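Home Storage and Household Order
Course handout, Unit 3: Drawers, Cupboards, and the Things We Put Away
Vultwood Adult Learning Center, evening section

Welcome back, everyone, and thank you for the lively discussion last time about linen closets. I went home and refolded every pillowcase I own, so the class is doing me good even if it does nothing for you. I promised I would write up the notes for this unit more fully than the last ones, partly for those of you who missed the session when the roads were bad in December, and partly because several of you told me that my outlines only make sense if you were in the room. Fair enough! Please read this before we meet and bring your floor sketch with you.

Where we left off

In Unit 2 we talked about what I call the resting place of an object. You will remember that a thing can be stored (put away where it belongs), parked (set down for now), or lost (parked so long that we have stopped seeing it). Most of the trouble in an ordinary house comes from the middle group. We don't decide to leave the scissors on top of the refrigerator. We park them there while the phone rings, and then the refrigerator becomes the place where the scissors live, and everyone in the family learns it except the one who is looking for them.

We also talked about reach. The easiest zone to use is the one between your hip and your shoulder, standing up, with one hand. Anything you use every day ought to be in that zone if you can possibly manage it. Below the hip you have to bend, and above the shoulder you have to stretch, and people will do both quite cheerfully for a thing they want badly and hardly at all for a thing they merely ought to use. Keep that in mind when you decide where the vitamins go.

A short word about drawers in history

Before drawers were common, most households kept their goods in chests, with a lid on top. A chest is a fine thing. It is strong, you can sit on it, and you can move house with it. The difficulty is that whatever you want is always underneath. If you have ever kept blankets in a chest at the foot of the bed, you know what I mean: you lift out everything to reach the bottom one, and then you put it all back in a different order, and the lid has to be cleared off first besides, because a flat surface never stays clear for long.

Somewhere along the way furniture makers began putting a drawer or two beneath the chest part, so that the small things could be reached without disturbing the large ones. Over time there came to be more drawers and less chest, until we arrived at the chest of drawers, which kept the old name though the lid had gone. I find that a pleasing bit of history, and it gives us the main idea for this unit. A drawer brings the bottom of the chest out to you. You look down on everything at once, and nothing has to be on top of anything else unless you put it there.

The drawer also changed what people kept. Once there were small, shallow places for small, flat things, folks could own more of them and still find them: gloves, letters, thread, spoons, receipts. I would not want to claim that drawers made us tidy. I do think they made it possible to be particular.

Depth, and why it matters more than width

When students measure their drawers for the first time they nearly always write down the width and stop. Please measure the depth as well, by which I mean the inside height from the floor of the drawer to the top of the side. It is the number that tells you how the drawer is going to behave.

A shallow drawer holds one layer. You open it and there is everything, all on the same floor, and you can put your hand on what you want without moving its neighbor. Shallow drawers are right for silverware, pens, measuring spoons, batteries, and socks if you roll them.

A middling drawer wants to hold two layers, and two layers is where most of us get into trouble. The upper layer gets used and the lower one gets forgotten. If you have middling drawers (nearly everybody does), the kindest thing you can do is stand things on edge, like cards in a file, so that the second layer never forms. Dish towels do beautifully this way. So do T-shirts.

A deep drawer is really a chest again, turned sideways, and should be treated with the same respect. Pots, mixing bowls, and spare blankets are happy in there. A thousand little packets of soy sauce are not. When I first cleaned out the bottom drawer at my old apartment on Farnum Street I would have sworn there were 1,000 of them, and I had to sit on the floor for a while before I could go on.

The drawer with no job

Now we come to the part of the unit I enjoy most. Nearly every kitchen has a drawer without a job. Some people call it the junk drawer, but I have never liked the name, because it makes people ashamed of it, and shame is no help when you are trying to get something done. I call it the open drawer. It takes in whatever has not been given a home yet: a rubber band, a birthday candle, a takeout menu, a snack somebody meant to finish the crossword with.
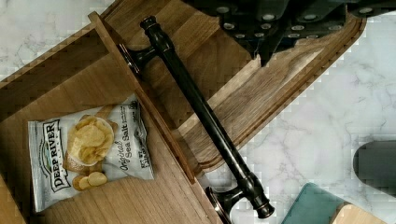 Figure 1. A drawer partway open, with a small bag of potato chips inside.

My own feeling is that a house needs one open drawer, and that trouble begins when it has three. One is a landing spot. Three is a habit. If you find you have several, choose the one nearest the door you come in by and let that be the official one, and then give each of the others a plain, narrow job that you could explain to a visitor in a few words. "Tape and string" is a good job. "Useful things" is not, I'm afraid, however much we would all like it to be.

Go through the open drawer once a month. You don't need to empty it onto the table, which takes all afternoon and frightens the family. Simply take out 8 things and find a home for each. Some will go in the trash, some will go back where they came from, and one or two will make you laugh. Then close it and have your supper.

Hardware and the hand

A few of you asked about pulls and knobs, and since we have the space I'll say a little here. A knob asks for your fingertips. A bar pull lets you hook several fingers behind it, which is gentler on sore joints and a good deal easier when your hands are soapy. Cup pulls are handsome, but they collect flour, and you have to clean them from underneath.

Whatever you choose, check that it stands off the drawer front far enough for your knuckles. Do this at the store, with your own hand, and don't trust the picture on the package. If you share your kitchen with someone whose hands are larger than yours, bring them along too — or at least bring one of their gloves.

Dark finishes and light finishes both wear, only differently, and neither one is wrong. What matters a good deal more is that the screws are tight. A loose pull makes a drawer feel heavy and old even when the drawer itself is perfectly sound, and it takes a screwdriver and a minute to put right. I do mine when the clocks change.

Drawers that stick

For wooden drawers running on wooden runners, try rubbing the runners with a plain white candle before you try anything else. Brush out the crumbs first. If the drawer sticks only in summer, that is the wood taking up damp from the air, and I would leave it alone until the weather turns, as a drawer that has been sanded down in August can rattle all winter. Drawers on metal slides should be wiped clean, and then looked at closely for a bent spot or a missing screw. Please don't use cooking oil on either kind. It smells lovely for a week and then it turns to glue.

For next time

Please choose one drawer in your home and fill out the Prarnen worksheet for it (the green sheet, front side only). You'll want the inside width, the inside depth, what is in it now, and what job you would give it if you were starting fresh. A kitchen drawer is easiest, but a desk or a dresser will do nicely. Don't tidy it beforehand! We learn much more from a drawer as it is, and I promise that I have seen worse.

If you have time, also read the short section on pantries in the Guerreiro packet, beginning where it talks about cans. Skip the part on root cellars unless you happen to have one, in which case come and see me, as I would love to hear about it.

Coffee will be out before class as usual. The side door sticks, so give it a good push.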